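Housekeeping Skills 3 – Plorkeck Training Center
Handout: Small trays and containers

Sort small items before you clean a surface. Loose things go into a container, and anything that drips goes on a ribbed tray. The raised bars hold a bar of soap or a sponge up so that air can get under it.

Clear containers suit items you need to find quickly. Use a colored tray for things that stay out.

Setting out a table
Start with 2 pieces, well apart. Keep cable holes uncovered – cords may be needed later. Wipe under each piece before putting it back.

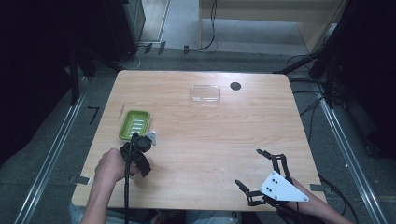

Fig. 1. Green ribbed tray and clear plastic container on a wood-grain tabletop.

For next class: read the section on shelf liners and bring one container from home, washed, with no lid.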